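# Dos brazos sobre la misma mesa: el planificador manda uno a esperar y ya no vuelve

**Ha-rang Jeon**

¡Hola a todos! Llevo desde mayo metida en un proyecto que me tiene enganchadísima: dos brazos pequeños que tienen que colocar unos engranajes blancos sobre una placa metálica redonda, con un mismo planificador para los dos. El planificador es Gimik, la percepción la hace Clalen y el control de las articulaciones va por mi cuenta, en Python, a 200 Hz.

El problema es este. Cuando el brazo izquierdo cede el paso, Gimik lo manda a una postura de espera y ahí se queda. El derecho termina lo suyo, libera la zona, y el izquierdo sigue diciendo `sin objetivo`. No hay error de colisión ni aviso de singularidad. Si reinicio el nodo de percepción, se pone en marcha al momento.

Mi configuración, por si ayuda:

- Un hilo de control por brazo, cada uno con su propio reloj (sí, ya sé, lo tengo pendiente).
- Cámara en la muñeca de cada brazo, más una vista general de la mesa.
- La postura de espera la elige Gimik solo, con el único requisito de quedar fuera del volumen compartido. A veces el resultado es que la muñeca acaba mirando por debajo de la tela gris, hacia el suelo:

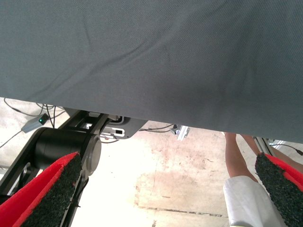

## Lo que ya he probado

Subí el margen entre brazos de 23 a 44 mm pensando que se quedaba atrapado en la holgura. Nada. Cambié el optimizador de trayectorias por el muestreador clásico y las rutas salen más feas, pero el bloqueo es idéntico. También borré la caché de mapas, y con eso arranca una vez y luego vuelve a caer.

Lo que más me mosquea es que el registro de Clalen dice que sigue publicando. Publica un plano de apoyo, con confianza alta y todo, solo que la altura no cuadra con la mesa ni de lejos. Guardé varios fotogramas de muñeca y en todos hay bastante suelo de hormigón, cables y la pinza roja asomando por abajo:
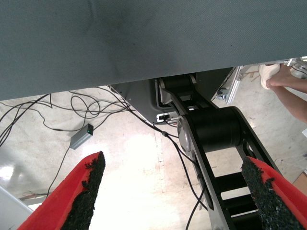 ¿Se puede fijar el plano de apoyo en Clalen para que no lo recalcule?

Con `plano_fijo: true` en el archivo de percepción, y hay que darle la transformación respecto a la base de cada brazo, una por brazo.

Eso último me lo encontré en la documentación mientras escribía esto, pero no me atrevo a dejarlo fijo sin más: quiero que el sistema aguante si algún día cambio la altura de la mesa. ¿Cómo lo hacéis vosotros? Me encantaría oír cualquier idea, aunque sea una chapuza – las chapuzas también me sirven.

---

**Pichit Paisan**

¡Qué proyecto más chulo! Y creo que tienes el diagnóstico casi hecho tú misma.

Clalen busca el plano dominante de cada nube de puntos. No sabe qué es una mesa, se queda con la superficie que más puntos aporta. Si la cámara de muñeca ve sobre todo suelo, el plano dominante es el suelo, y la confianza sale alta con toda la razón del mundo. Luego el filtro de objetos descarta lo que no esté apoyado en ese plano, los engranajes desaparecen de la lista y Gimik contesta `sin objetivo`. El planificador está bien, le falta la información.

Yo lo resolvería por este orden:

1. **Congela la percepción en la espera.** Gimik emite un evento al entrar en la postura de espera y otro al salir. Suscríbete a los dos y deja de integrar nubes de esa muñeca entre medias. Son cuatro líneas.

2. **Restringe la postura de espera.** Añade un coste por orientación: el eje óptico de la muñeca tiene que cortar el rectángulo de la mesa. Yo le puse peso 600 frente a la longitud de ruta y no he vuelto a ver una espera rara.

3. **Pon una ventana de altura al plano.** En vez de fijarlo, acepta solo planos dentro de una banda alrededor de la última altura buena. Así puedes cambiar la mesa: arrancas, calibras con la vista general y la banda se mueve con ella.

4. **Unifica los relojes.** Con dos hilos sueltos, el evento de salida puede llegar después de la primera nube nueva. Ahí tendrías el mismo fallo, pero intermitente, y esos son los que quitan el sueño.

Para el punto 2, el esqueleto es más o menos así:

```python
def coste_mirada(q, brazo, mesa):
 T = brazo.fk_camara(q)
 p = mesa.corte_con_rayo(T.origen, T.eje_z)
 if p is None:
 return 1.0
 return mesa.distancia_fuera(p)
```

Devuelve cero si el rayo cae dentro de la mesa y crece al alejarse. Multiplícalo por el peso y regístralo como coste suave, nunca como restricción dura, o habrá configuraciones en las que el muestreador no encuentre salida.

Y una cosa más: el objetivo pendiente no debería depender de lo que vea una sola muñeca. Guarda la pose del engranaje en el mapa compartido con su marca de tiempo y deja que cualquiera de las cámaras la refresque. Con un brazo encima de la placa y el otro cerca de la pieza suelta, la vista general suele bastar:

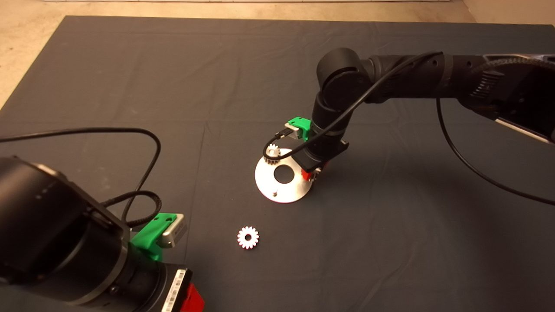
Hyun_taller pregunta si con el mapa compartido no se cuelan piezas fantasma, porque en su montaje el engranaje ya colocado seguía figurando como suelto y el segundo brazo iba a buscarlo otra vez.

Pues sí, puede pasar. Hay que borrar la entrada al cerrar la pinza y crearla de nuevo al abrirla, ya con la pose final. Si lo dejas en manos de la caducidad por tiempo, el segundo brazo se adelanta siempre.

---

**lilska_dos**

yo tuve algo parecido y era el cable usb. cámbialo y prueba

---

**Ha-rang Jeon**

¡Gracias, de verdad! Lo del cable lo había descartado, los fotogramas llegan completos y con la marca de tiempo bien.

Pichit, he metido el punto 1 y el izquierdo ya retoma su objetivo sin reiniciar nada. ¡He dado un salto en la silla! El coste de mirada también está puesto, aunque con tu peso las rutas del derecho se me alargan bastante, así que de momento lo aplico solo al izquierdo.

La banda de altura la dejo para esta noche. Una duda con eso: si la última altura buena viene de la vista general y las muñecas tienen un pequeño error de calibración entre sí, ¿usas una banda por brazo o una común con el margen más ancho?

**Pichit Paisan**

Una por brazo. La común me funcionó hasta que toqué el soporte de una de las cámaras, y tardé una tarde entera en darme cuenta.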